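Home Clinics Travel Health Questions Contact

Search this site Enter a keyword Go

Measles in Trindgate: your questions answered

Last updated: 29 Mar 2021

Do I need to worry if I was at the Wudberg swim center in March?
Please don't panic! Most people who had both of their shots as children are very well protected. If you aren't sure about yours – and plenty of us aren't – give us a call and we'll happily look through your records with you.

How soon would a rash show up?
Usually within two weeks, though it can take a little longer. A fever, a cough and sore, watery eyes tend to come first, so keep an eye out for those.

Should I just come in if I feel sick?
Call before you set out, please, and we'll meet you at the side door of the Brulico Building. Measles hangs in the air for up to 2 hours after a sick person has left, and our waiting room is small.

Can my baby have the shot early?
Sometimes, from six months on. Your nurse will talk it through with you, and the usual two doses still follow later.
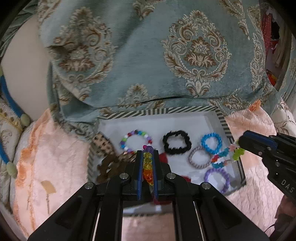

Yupin Inthanon wrote to ask whether grandparents need a shot too. Many older people had measles as children and are already immune, but do ask us, we love hearing from grandparents! A simple blood test can settle it.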